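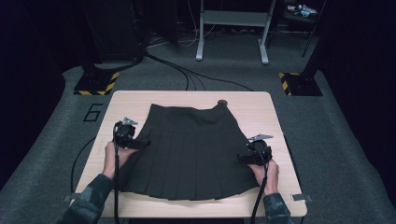
Hauwa Adeyemi pregunta si el armario de vapor Flirkura admite faldas de tablas con mezcla de lana, o si el fabricante recomienda reservarlo para tejidos sintéticos, y añade que en su lavandería el planchado de las tablas, una por una, sigue ocupando buena parte de la mañana.

Respuesta del servicio técnico: el equipo admite ambos tipos de tejido. Para las mezclas con lana debe seleccionarse el programa suave y dejar la prenda colgada hasta que se enfríe por completo. Las etiquetas de conservación de cada prenda prevalecen en todo caso sobre las indicaciones generales de esta página.

Armario de vapor Flirkura para lavanderías de uniformes

El armario de vapor Flirkura está destinado al repaso de prendas confeccionadas en centros escolares, residencias, compañías de teatro y servicios de lavandería de pequeño y mediano tamaño. Ruvatbridge lo distribuye en exclusiva y se encarga de la instalación, la puesta en marcha y la formación inicial del personal.

El vapor se genera en una caldera independiente y se reparte por la parte inferior de la cámara, de modo que la prenda se relaja por su propio peso. En las faldas plisadas, el procedimiento elimina las arrugas de uso y de almacenamiento sin aplastar el canto de la tabla. El armario no sustituye al plisado industrial: una tabla que ha perdido el fijado deberá marcarse de nuevo en taller.

Características

Capacidad: 10 prendas colgadas por ciclo
Programas: 3 (normal, suave y secado sin vapor)
Barras interiores: 2, regulables en altura
Depósito de agua: extraíble, con aviso de nivel bajo
Cierre: puerta con bloqueo durante la fase de vapor
Accesorios incluidos: perchas de pinza, bandeja de goteo y filtro antical
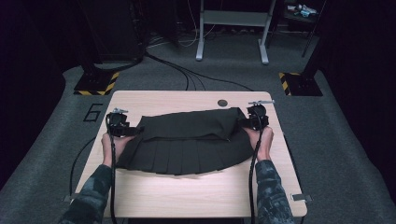
Última modificación de la página: diciembre de 2020

Preparación de las prendas

Antes de introducirla en el armario, conviene extender la falda sobre una superficie lisa y seca, alinear la cintura y peinar las tablas con la mano, desde arriba hacia el bajo. Los cierres deben quedar abrochados. Las perchas de pinza se colocan en los extremos de la cintura, con tensión suficiente para que el tejido no forme bolsas en el centro.

Las prendas no deben tocarse entre sí ni rozar las paredes de la cámara. Cuando se trate de tallas grandes o de tablas muy profundas, se recomienda reducir la carga a cinco prendas.

Quedan excluidos el cuero, los tejidos recubiertos y cualquier artículo con adornos pegados.

Instalación y mantenimiento

El equipo requiere una toma de corriente con conexión a tierra y un local ventilado. No precisa acometida de agua. El filtro antical se sustituye según el aviso del panel – con aguas duras, el aviso aparecerá con mayor frecuencia – y la bandeja de goteo debe vaciarse al final de cada jornada.

La revisión anual puede concertarse con Ruvatbridge en el momento de la compra. Para los centros escolares se aconseja el mes de marzo, fuera de los periodos de entrega y recogida de uniformes.

Garantía y recambios

La garantía cubre la caldera, la puerta y el panel de mando. No cubre filtros, juntas ni perchas. Los recambios se solicitan por escrito, indicando el número de serie que figura en el interior de la puerta.

Las consultas comerciales las atiende Evaristo Ponce; las técnicas, Milan Koster. Los pedidos destinados a centros públicos deberán adjuntar la referencia del expediente de contratación.

Productos relacionados: mesa de repaso Floltska, carro portaperchas Floltska, filtro antical de recambio.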